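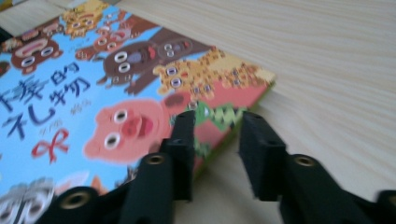
Naveed Hayat：跳页这事我劝你趁早收手，你跳得再顺，小孩心里都有本账。我家那个字一个不认识，可是哪一页该我学鸭子叫他门儿清，我哪天少叫一声，他就把我手按住，翻回去，等着。就那么盯着你等着！你说这谁扛得住。所以我现在的办法很笨，挑本短的，老老实实从头念到尾，念完关灯，谁也不欠谁。

Uzma Kakakhel（楼主）
哈哈哈哈手按住那段跟我家一模一样。不过你说挑本短的，问题是书不是我挑的呀。我把短的放最上面，她把整摞扒开，从底下抽出最长的那本，每回都这样，跟抽签似的，永远抽到同一根签。

我再补充一下情况，免得大家以为我懒（好吧是有点懒）。我们家晚饭吃得晚，洗完澡上床已经九点了，她爸那阵子在Bindaven那边上班，回来更晚，所以睡前这一段全是我。一本书念下来，再加上中间她要指、要问、要喝水、要把水杯放回去，40分钟就没了。我第二天还要早起。于是我就开始动歪脑筋：描写天气的那段不念行不行？两只动物互相说你好再说再见的那页，能不能一起翻过去？

目前战绩：天气那段成功了，再见那页失败，哭了一场。

Maribeth Mangubat
我投反对票，而且反对得挺认真的，先说一声不是针对楼主。

我觉得跳页最大的毛病是你自己念得没劲了。你脑子里一直在盘算下一页能不能混过去，声音就是飘的，小孩听得出来你人不在。我妈当年给我念书就这样，我现在都记得她翻页那个快，哗啦一下，然后用一种特别高兴的语气说“好啦完啦”。我到上学自己能认字了才知道那个故事中间还有一场大雨，主角躲在桥底下躲了好久。我当时真的有点生气，觉得被骗走了一场雨。

Valentin Perrin
被骗走了一场雨，笑死。但是你看你现在记得这么清楚，还拿出来讲，你妈那一跳多划算，等于送了你一个故事。

我站楼主。大人也是人啊。我白天在店里站一天，说一天的话，晚上嗓子是哑的，你让我把每一页都念得抑扬顿挫，我做不到。我的原则是字可以少念，图不能少看。一页上密密麻麻一大段，我就用自己的话讲两句，剩下让他自己在图里找东西。他找他的，我喝我的水，大家都挺开心。而且他自己看图的时候会编，编得比书上离谱多了，昨晚那头大象去开公共汽车了，书上压根没有公共汽车。

Maribeth Mangubat
回Valentin：看图讲我完全赞成啊，这跟跳页是两码事吧。你那个叫换个讲法，楼主那个叫偷工减料（楼主对不起）。

Uzma Kakakhel（楼主）
没事没事，偷工减料我认。

不过我有个疑问，同一本书连着念了那么多天，她都能背了，我用自己的话讲她反而不干。她要的就是原话，一个字都不能错。“小猪跑过来了”你说成“小猪来了”，她立刻纠正你：跑！过！来！了！所以Valentin你那招在我家估计只能用在新书上。

Valentin Perrin
那你就多上新书嘛。我们这边Bajwa书店后门有个换书的架子，你拿一本去换一本回来，不用登记。我一般下班顺路去，运气好能淘到挺新的。当然也有缺页的，缺页的最好，不用你跳，它自己帮你跳了。

Naveed Hayat
缺页的千万别换！我们家就有一本，缺的刚好是结尾，小熊到底找没找到帽子我们全家讨论到现在。我编过一个找到了的，也编过一个没找到但是收到一顶新的，他都不认。每次念到那里就翻到封底，再翻回来，很失望地看着我，好像是我撕的。

话说回来，Bajwa那个架子还在啊？我七月去的时候看见挪到里面去了，还以为撤了。

Valentin Perrin
在的，就是挪到收银台后面那条过道里了，得侧着身子进。推车进不去，别推车。

Sobia Marwat
围观了半天，说个不一样的。有没有人试过让机器念？我先自首，我买过Endetti的点读笔，后来又装了Metulent听书。点读笔是挺清楚，就是他只点一个地方，有一页点下去会打喷嚏，他就一直点一直点，阿嚏阿嚏阿嚏，我在厨房洗碗听得快疯了。听书好一些，关了灯放着，可他听着听着就要坐起来问我“谁在说话”，我说是书里的阿姨，他说阿姨在哪，得，更睡不着了。

所以最后还是我自己念。跳不跳页呢，我看心情。我觉得大家把这事看得太重了，我小时候家里一本绘本都没有，我奶奶讲来讲去就一个狐狸偷油的故事，每天讲的都不一样，有时候狐狸偷到了，有时候掉缸里了，我不也照样爱看书。

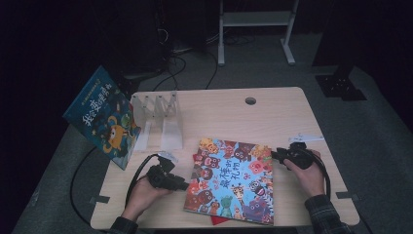

桌上一本绘本，封面朝上

Maribeth Mangubat
Sobia你奶奶那个不一样，你奶奶那是原创作者，作者爱怎么改怎么改！

我再认真说一句就不说了，省得讨人嫌。我不是要求每个字都念，我是觉得别骗他。累了就直说，妈妈今天嗓子疼，咱们只念到小鸡回家那里，明天接着念。我家试过，头几天闹，后来就接受了，还会自己拿个书签夹着，第二天一上床先检查书签动没动。书签是他从酸奶盒上撕的盖子，有点黏，现在那几页都粘一块儿了，这个我没办法。

Naveed Hayat
夹书签这个好。不过我家那位肯定要讨价还价，说好到小鸡回家，他会说小鸡回家以后还要吃饭呢，再念吃饭，吃完饭还要睡觉呢，再念睡觉，就念完了。

Uzma Kakakhel（楼主）
书签今晚就试，我去翻翻有没有没用的卡片。

还有个事想问，你们念的时候都学声音吗？我一开始给每个动物都配了音，牛是粗的，老鼠是尖的，现在后悔死了，根本撤不回来。牛和老鼠还有一段吵架，我自己跟自己吵，吵完嗓子跟冒烟一样。她还要求再吵一遍。

Valentin Perrin
千万别学！起步就要用本色演出！我亲身教训，我给一只青蛙配了个咕噜咕噜的嗓子，现在白天在外面他也点名要青蛙叔叔说话，排队付钱的时候让我用青蛙的声音跟收银员讲不要袋子。我讲了。

Sobia Marwat
你讲了？？？

Valentin Perrin
讲了，不讲他不走啊。

Maribeth Mangubat
这个我倒是跟你们反着来，我特别爱学声音，学声音是我一天里最放松的时候，白天在单位哪有机会扯着嗓子当大灰狼。我先生不爱学，他念什么都像念说明书，平平的，一个调到底。气人的是孩子听他念睡得最快，听我念越听越精神，坐起来跟我一块儿嚎。

Naveed Hayat
那你应该把先生借给楼主。

Uzma Kakakhel（楼主）
借！包晚饭！

不过你们倒是提醒我了，说不定问题就出在我太卖力。她本来躺着的，我一吵架她就坐起来了，坐起来就要喝水，喝水就要上厕所，从厕所出来人彻底醒了，再从第一页开始。我光想着怎么少念几页，没想过念得难听一点。

Sobia Marwat
念得难听一点可太对了。慢、低、没有感情，问号全念成句号。我给我外甥女试过，她听到一半跟我说姨姨你是不是不舒服，然后给我盖了被子。反正是睡了，她睡没睡我不清楚，我睡了。

Valentin Perrin
我反对，念成那样还不如不念。书是好书，你把它念成催眠的，他以后一看见书就犯困怎么办。跳两页至少剩下的部分还是热闹的。

Maribeth Mangubat
没想到有一天我会在这种问题上跟你同一边，除了最后那句。

Sobia Marwat
你们俩也太严格了，睡前的书白天再念一遍热闹的不就行了。早上吃饭的时候念啊，他反正坐在那儿嚼，跑不了。我们家现在就是早上念，晚上关了灯随便聊几句。缺点是书上沾粥。

Naveed Hayat
早上？早上我家连袜子都找不齐。

Uzma Kakakhel（楼主）
回来汇报一下。找了张旧公交卡当书签，跟她商量好念到下雨那页。她很郑重地把卡夹进去，合上，抱着躺下了，我以为成了，心里正放鞭炮呢。结果她在黑地里把后面的自己背完了，从下雨一直背到再见，一个字没漏，声音还学了，牛是粗的，老鼠是尖的，吵架那段吵了两遍。

时间一点没省下来，不过嗓子是省了。今天换她爸去念，我去洗头。

Naveed Hayat
恭喜，以后你躺下让她给你念。记得别让她跳页。

Valentin Perrin
顺便问一句，谁家有多的小熊找帽子？给Naveed换一本带结尾的，我周围问了一圈都没有。

Sobia Marwat
我家好像有，封面掉了，结尾在不在我晚上翻翻看。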